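Talero worktop sealer, two years on

Posted 08/12/2021

Our island top went in two years ago, white marble, bought through Mosteo after a lot of dithering over samples. The fitter sealed it once and told us to keep it up ourselves. I have used Talero on it ever since, so this is a review of the sealer and not of the stone.

It comes as a thin liquid with a faint smell of white spirit. You wipe the top down, leave it overnight to dry, then put the sealer on with a soft cloth and buff off what hasn't soaked in after ten minutes. Don't leave it longer. I did the first time and had a sticky film that took most of a Sunday roast's worth of elbow grease to shift.

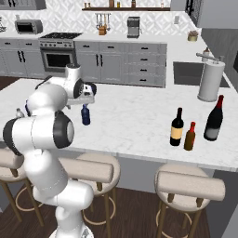 Oil and water are no trouble. A splash of either sits on the surface and wipes away, even after an hour. Red wine is fine if you catch it the same evening. Lemon juice and vinegar are another matter. They eat into marble itself, and no sealer I have tried will prevent the dull marks they leave. The label does say so, in small print on the back.

I had used the Sakalauskas paste before, on a smaller piece in our old kitchen. It gave more of a shine but needed doing every couple of months, and it went cloudy near the hob. Talero has lasted around 994 days in total across three bottles, counting the old kitchen, and has never clouded.
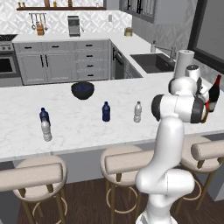 Marrow_and_Mint wrote underneath that hers went patchy on a honed top, and that the shop in Hunodham told her to do a second thin coat straight after the first. It evened out within the week. I can't speak for honed stone as ours is polished.

The price has crept up. It is still cheaper than having someone in, and a bottle keeps well if you screw the cap down hard. The cap is the worst part of it, as the thread clogs and you end up using pliers.

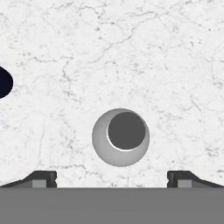 Another reader asked whether it was safe near food. The leaflet says to keep food off for a full day after buffing, and we eat in the other room until the next evening.

Four stars. I would buy it again, and will probably do the next coat after Christmas.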